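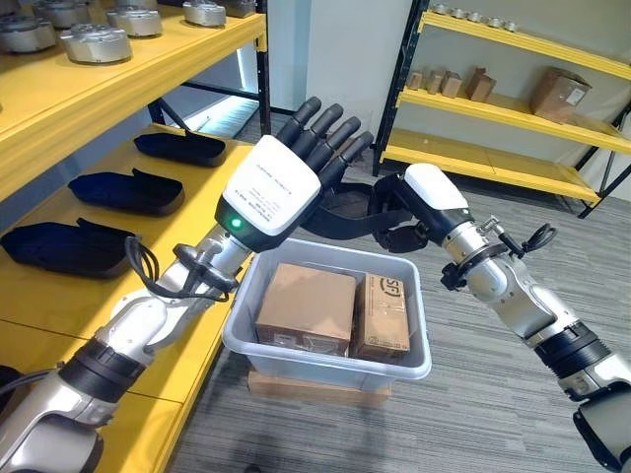
Reading time: 9 minutes

4. Renewal Notices and Viewer Retention in Children's Animated Series

4.1 Data and definitions

The analysis draws on two sources. The first is the public release record of Sirix, a subscription streaming service, from which we compiled a list of 237 animated series intended for children or for family viewing. The second is a household survey carried out through the Flarero panel, with 2,820 adult respondents who reported that at least one child in the home watched such programs in the preceding month.

A series was coded as renewed when the service or the producing studio issued a public statement that a further season had been ordered. It was coded as ended when either party stated that no further season would be made. All remaining titles were coded as unresolved. This third group was larger than we had expected at the design stage, and it is the main subject of the present section. Many series for young viewers are never formally cancelled. New episodes stop appearing, the title stays in the catalog, and families continue to watch the existing seasons in whatever order the child prefers.

Season counts required some care. A studio may produce one block of episodes that the service then releases in two or three parts, each labeled as a season. Drutbridge, which supplied several of the longer titles in the list, follows this practice in most markets. We therefore kept the label used by the service, as this is the label that respondents would have seen on their screens. Under this rule the series in the list ran for up to 9 seasons.

4.2 Awareness of series status

Respondents were shown the names of the series their household had watched and were asked whether each one was continuing, had ended, or was of unknown status. Answers were compared with the coding described above. Agreement was highest for series with a recent public notice and lowest for unresolved titles, many of which respondents believed to be continuing.

Figure 4. Agreement between respondent answers and coded series status, by length of time after the final available episode. Unresolved titles are plotted separately.

The pattern in Figure 4 is consistent with the view that adults learn the status of a children's series mostly by accident. Few reported looking for news of a further season unless a child had asked for it. Where a search had been made, respondents often described finding pages that repeated the release dates of earlier seasons and offered no firm answer.

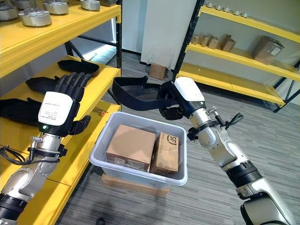
The case of Tuhiwai, an adventure comedy with a mainly animal cast, shows how this uncertainty can persist. The service issued no statement in the 60 days following the release of its latest season, and the studio's own page continued to list the program among current productions. Respondents whose households had watched every season were divided on whether another would follow. Those who had started the series late were more likely to say that they did not know, and were also less likely to regard the matter as important.

4.3 Relation to continued subscription

We found only a weak link between a renewal notice and the stated intention to keep the service. Households with children under school age showed no clear difference between renewed and ended titles. Among households with older children the difference was somewhat larger, although it was reduced once the total number of series watched was taken into account. Repeat viewing may explain part of this result, as younger children return to familiar episodes regardless of whether new ones are planned.

These findings rest on stated intentions and should be read with that limit in mind. The survey did not follow households over time, and account records were not available to the authors. A comparison with titles aimed at adults is presented in Section 5.

Last updated: June

Related items
Release Timing and Weekend Viewing in Family Households
Voice Cast Changes Between Film and Series Versions
How Streaming Catalogs Label Seasons, Parts, and Volumes
Repeat Viewing Among Preschool Audiences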